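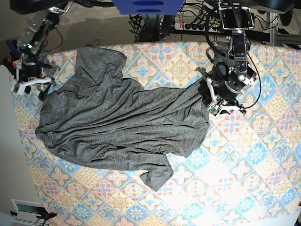

Noel Padilla

Section 4: Setting Up the Tekora Upper Arm Blood Pressure Monitor

Revised November 2019. Replaces the section in the printed booklet for units with firmware 387 and later. To see the firmware number, hold MEM while you put in the last battery. The number shows for two seconds.

Read Sections 1 to 3 first if you are pregnant, have an irregular heartbeat, or have a pacemaker. Ask your doctor whether a home monitor is suitable for you.

CAUTION: Do not change the dose of any medicine, or stop taking it, on the strength of your own readings. Take the readings to your doctor or pharmacist.

4.1 Batteries and power

1. Turn the monitor over and slide the battery cover off in the direction of the arrow.

2. Put in four AA alkaline batteries. Match the + and - signs inside the compartment. Do not mix old and new batteries.

3. Slide the cover back until it clicks. All segments of the display come on for a moment, then the year starts to flash.

If the display stays blank, take the batteries out, wait ten seconds and put them in again. Rechargeable batteries work but the low battery sign may come on early.

The AC adapter is sold separately. Use only the Flelum adapter listed on the back page of the booklet. The monitor does not charge batteries through the adapter.

Note: Take the batteries out if you will not use the monitor for three months or more.

4.2 Date, time and user

1. With the year flashing, press the up or down button to change it. Press SET to go on.

2. Do the same for the month, day, hour and minutes. The clock is 12-hour as delivered. To get the 24-hour clock, hold SET for five seconds after the minutes are set.

3. Choose User A or User B with the slide switch on the right side. Each user has a separate memory of 200 readings, so the monitor holds 400 in all. When a memory is full the oldest reading is dropped.

4. Press START/STOP to save and turn the monitor off.

If you change the batteries within one minute the clock keeps running. After that you will have to set it again. Stored readings are not lost.

4.3 Checking the cuff size

The cuff in the box is the medium size. Small and large cuffs can be ordered. A cuff that is too small tends to read high, and one that is too large tends to read low.

1. Let your arm hang at your side. Find the point halfway between the shoulder and the elbow.

2. Measure around the arm at this point with a soft tape. The tape should lie flat without pressing into the skin.

3. Compare your figure with the range printed on the inside of the cuff. If you are right at the limit between two sizes, use the larger one.

4. Push the air plug firmly into the socket on the left side of the monitor. There is no click.

Do not use a cuff from another maker, even if the plug fits.

4.4 Putting on the cuff

Use the left arm unless your doctor has told you to use the right. Stay with the same arm from then on.

CAUTION: Do not put the cuff on an arm with a drip, a dialysis shunt or a wound, or on the side where lymph nodes have been removed, unless your doctor has said you may.

1. Bare the upper arm. A rolled-up sleeve must not be tight. If it is, take the arm out of it.

2. Pass your hand through the loop of the cuff, with the air tube pointing toward your hand.

3. Move the cuff up until its lower edge is one inch above the inside of your elbow. The blue mark goes over the artery, on the inner side of the arm.

4. Pull the free end and close the fastener. You should be able to slide two fingertips under the cuff.
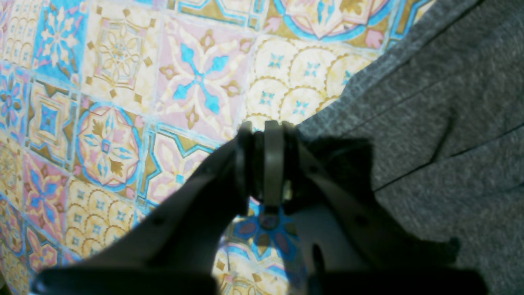
5. Sit on a chair with a straight back. Put both feet flat on the floor and do not cross your legs.

6. Rest your forearm on a table, palm up, so that the cuff is level with your heart. Put a folded towel or a small cushion under the arm if the table is too low.

7. Sit still for five minutes before you start.

Do not smoke, exercise, or drink coffee or alcohol in the 30 minutes before a reading. Go to the bathroom first if you need to.

4.5 Taking the first reading

1. Press START/STOP. The cuff starts to fill. It will feel tight.

2. Keep still and do not talk. If the monitor needs more pressure it will pump a second time.

3. Wait while the air is let out. A heart sign flashes with each beat detected.

4. Read the display. The top number is systolic pressure, the middle number is diastolic pressure and the bottom number is pulse. The reading is saved for the user chosen on the slide switch.

5. Wait at least one minute, then take a second reading. Write down both.

To stop at any time, press START/STOP. The cuff empties at once. If it does not, open the fastener or pull out the air plug.

Note: It is normal for readings to differ from one to the next and from one time of day to another. Measure at the same times each day. If your readings are very high and you have chest pain, trouble breathing, weakness on one side or trouble speaking, call emergency services right away.

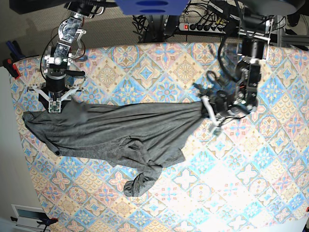 4.6 Error signs during set-up

E1: The cuff is not filling. Push the air plug in again and check the tube for kinks.

E2: Movement or talking. Rest for a few minutes and repeat the reading from the start.

E3: The cuff is too loose or on the wrong way around. Take it off and go back to 4.4.

E5: Pressure went above the limit. Wait five minutes before you try again. If E5 comes back, stop using the monitor and contact service.

Battery sign flashing: Change all four batteries.

There is no E4 on this model.

4.7 Cleaning and putting away

Wipe the monitor with a soft dry cloth. The cuff may be wiped with a cloth dampened in mild soap and water. Do not machine wash it, and let it air dry before use. Coil the tube loosely. Do not wrap it tightly around the monitor.

For service, write to Hanneke Declercq at the Kekemgate service desk and give the serial number from the label under the unit. The warranty card is in the back of the booklet.

Continue with Section 5, Using the Memory.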